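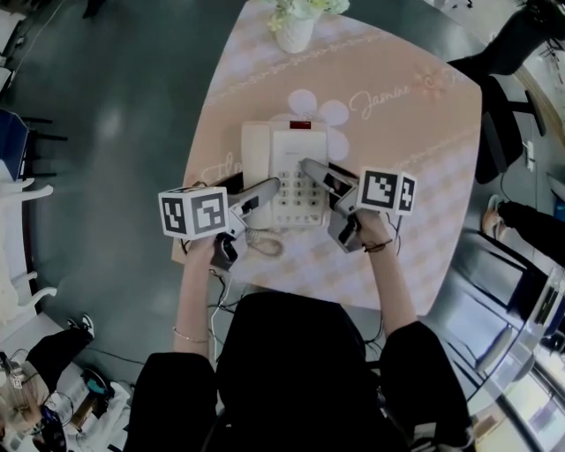 Corded desk telephone

A corded desk telephone is a telephone set meant to stand on a table or desk, joined to the line by a wall cable and to its own handset by a second cord. It is also called a desk set or table phone. Cordless handsets and mobiles have replaced it in many homes, but it is still found in offices, hotels and reception areas.

Parts

The base holds the keypad, the hook switch and, on most models, the ringer. The keypad has twelve main buttons in four rows of 3, with extra keys for redial, mute or stored numbers on many sets. The handset has an earpiece at one end and a mouthpiece at the other, and usually rests to the left of the keypad so that a right-handed user can lift it and dial with the other hand. White, cream, grey and black are common colours for the casing.

Handset cord

The handset cord is coiled so that it stretches in use and draws back afterwards. Coils tangle when the handset is turned the same way each time it is put down. Letting the handset hang freely until it stops spinning clears most twists. The cord has a small plug at each end and can be replaced without tools.

Placing

A desk set needs a flat surface within reach of the wall socket. On a cloth, rubber feet grip less well than on bare wood or glass, and the base may slide when the handset is lifted – a heavier set such as the Valente moves less. Vases are best kept well back from the phone, as spilt water can reach the keypad contacts. Artificial flowers avoid the problem.

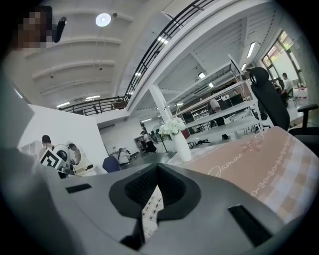
Open halls and mezzanines

In rooms with a balcony or upper floor open to the space below, a ringer carries further than in a closed room and is often set to low. The Prulora has 4 ringer levels, and the Bundora has an off position as well.

Cleaning

The casing is wiped with a slightly damp cloth, with the line cable unplugged first. Dirt between the buttons can be lifted with a dry, soft brush.

See also: Answering machine; Cordless telephone; Telephone table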